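Usthorpe College of Health Sciences
Division of Perioperative Studies

Course 2671: Foundations of Perioperative Care
Handout for Unit 2: Consent, Communication, and the Patient's Understanding

Prepared by Britt-Marie Halvorsen, Senior Lecturer
Revised Jul 21, 2024

Purpose of this handout

This handout accompanies the two lectures on informed consent. It sets out the terms used in class, the duties of each member of the care team, and the points students are expected to bring to the seminar. It does not replace the assigned reading. Students should also consult the consent policy of the hospital in which they are placed, as local forms and procedures differ.

1. What consent means

Consent is a patient's voluntary agreement to a proposed treatment, given after the patient has received enough information to make a decision. The signed form is a record of that agreement. A form signed by a patient who did not understand what was proposed is a weak record, and a patient may withdraw agreement after signing.

The course uses the following working definitions.

Capacity: the ability to take in information, weigh it, and communicate a choice. Capacity is judged for a particular decision at a particular time. A patient may be able to decide about a blood test and unable, on the same morning, to decide about major surgery.

Disclosure: the sharing of information by the clinician who proposes the treatment. It covers the nature of the procedure, the expected benefits, the material risks, and the alternatives, including the choice of no treatment.

Voluntariness: freedom from pressure. Pressure may come from relatives, from staff, or from the circumstances in which the discussion is held. A patient approached for the first time on a cart outside the operating room has little practical freedom to refuse.

2. Who is responsible

The clinician who will perform the procedure holds the main duty of disclosure. In many hospitals part of the discussion may be delegated to a suitably trained colleague, but the duty itself stays with the operating clinician. Anesthesia is normally discussed separately, by a member of the anesthesia team.

Nurses and technicians do not obtain consent for surgery. They do, however, have duties of their own. They may witness a signature, which confirms only that the patient signed. They are expected to notice signs of confusion or distress and to report them before the patient is moved. A question such as "Which side are they doing?" from a patient in the holding area must be reported at once to the surgical team and must not be answered from the chart alone.

Students on placement may observe a consent discussion with the patient's permission. They may not conduct one, and they may not sign as witness.

3. Explaining the method as well as the operation

Patients often know the name of their operation and have a much less certain idea of how it will be carried out. Open surgery, laparoscopic surgery, and robotic-assisted surgery differ in incision size, positioning, and length of anesthesia, and these differences belong in the discussion. Many patients believe that a robotic system makes its own decisions. In the procedures covered by this course, the surgeon controls the instruments from a console, and the patient should be told so in those words. The patient should also be told that the team may need to change to an open procedure, and agreement to that possibility should be recorded in advance.
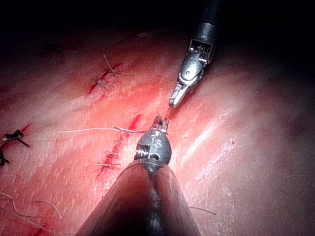
4. Language and plain speech

Information that a patient cannot follow has not been disclosed. Staff should use short sentences and everyday words, and should avoid abbreviations. Numbers are easier to understand when given as counts of people: "2 in 100 patients" is clearer to most listeners than a decimal fraction.

Where the patient's first language is not the language of the discussion, a qualified medical interpreter should be present or available by telephone. Relatives should not be asked to interpret. They may soften bad news, leave out risks, or answer on the patient's behalf. The interpreter's name or identification number should be entered in the record.

The teach-back method is required in all practical assessments. After each main point, the clinician asks the patient to explain it in his or her own words. The request should place the burden on the speaker, for example: "I want to be sure I explained that clearly. Could you tell me how you understand it?" Asking "Do you understand?" does not meet the standard, as most patients will say yes.

5. Case for seminar discussion

Mr. Pandura, age 62, is scheduled for removal of the gallbladder. He signed his form at a clinic visit in November and has been admitted on the morning of surgery. While his blood pressure is being taken, he tells the nurse that he is glad "it is only the stones coming out." His daughter replies that the doctor has already been through all of that and that there is no need to trouble anyone. The operating list is running late.

Please prepare written notes on the following.

What does the patient's remark suggest about the earlier discussion?
To whom should the nurse speak, and in what order?
How should the daughter's comment be treated?
Does the delay to the list have any bearing on what should be done?
What should be written in the chart, and by whom?

Notes should not exceed one page and should be brought to the seminar in printed form.

6. Emergencies and refusals

In an emergency, treatment needed to save life or prevent serious harm may proceed without consent if the patient lacks capacity and no authorized person can be reached in time. The exception is narrow. It does not extend to procedures that can safely wait, and it does not override a known and valid refusal.

An adult with capacity may refuse treatment for any reason or for none. Staff should confirm that the patient understands the likely results of refusal, offer a further discussion, and record the conversation in full. Care that the patient does accept must continue to the same standard.

7. Reading and submission

Required: Course Reader, sections on capacity and disclosure.
Recommended: the Hettiarachchi lecture series on communication with surgical patients, available through the library desk.

The reflective assignment for this unit is submitted through the division office. Patient names, hospital numbers, and dates of treatment must be removed before submission. Work that contains identifying details will be returned unmarked.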